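Dollbridge Robotics Club
Minutes of the ordinary meeting, 1 Feb 2020

Chair: Akinyi Shemweta
Minutes: taken by the member who sat nearest the pen
Apologies: received from two members of the Nyaga team. A third sent apologies after the meeting had ended, and these are recorded as a courtesy.

1. Minutes of the last meeting
Agreed, once the word "fire" in item 6 had been changed to "smell".

2. Money
The balance stands at £181. The entry fee for the Brulto Cup is £35 per team, and we have told everyone we are sending 3 teams. Members were invited to do the sum for themselves. After a short silence it was agreed to pay all the fees and buy no more servos until the spring. The request for club hoodies was heard with sympathy and not voted on.

3. Brulto Cup rules
The chair read out the changes for this year. The picking round is now 100 points, with marks lost for anything dropped outside the bin. Last year the bin itself was moved during our turn and we lost marks for that too, under a rule the judges seemed to be writing as they went. Teams may bring their own gripper fingers. They may not bring their own judge (this was asked).

Objects will be handed out on the morning, so practising with the same things every week will do us little good. Flovine team said they had been practising with the same things every week.

4. Team reports
Nyaga: code now runs from start to finish without anyone touching the keyboard. It does not yet do this in the right order. The team wants more time on the arm and was reminded that the booking sheet exists.

Flovine: new fingers fitted. Long talk about whether the hooked shape helps. Two members said yes, one said it depends on the object, and the discussion was stopped by the chair at the point where someone offered to draw it.

Third team: still has no name. Given until the next meeting to find one, after which the chair will choose, and she has already told us what she will choose.

5. Practice bins
It was proposed that each team take turns filling the front bin for the others, so that no team picks its own easy objects. Carried. Items must come from home, be clean, and be things you would not mind losing. 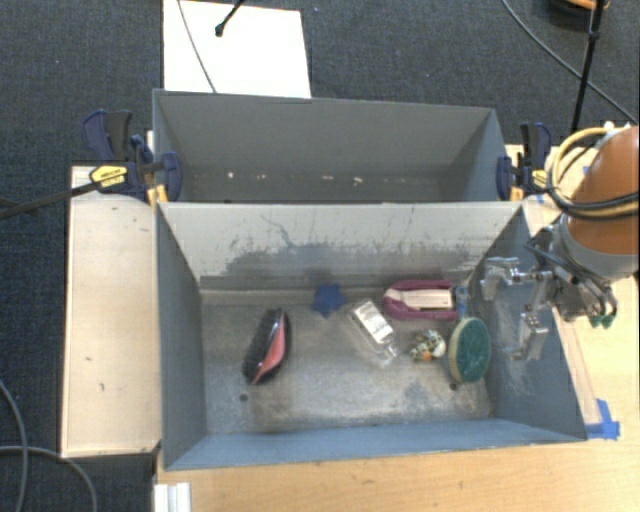
There was some debate over what counts as fair. Clear plastic was called unsporting by Flovine, who had brought most of it last time. Brushes are allowed. Soft toys are allowed if small. Anything with food still in it is not, and the member concerned knows this.

Bar clamps are to stay on when you finish your session. Whoever has been borrowing them for a shelf at home is asked to think about the shelf.

6. Tidying
Cables on the carpet were raised again. The chair asked that people coil what they are not using. It was pointed out that everyone believes they are using all of it. Left open.

7. Any other business
A member asked if we could have a robot that makes tea. Referred to the third team, who need a project as well as a name.

Actions
Akinyi Shemweta: send off the Brulto entry forms before the end of February.
Nyaga: sign the booking sheet.
Flovine: bring different objects.
Third team: name.
All: cables.

Meeting closed when the heating went off.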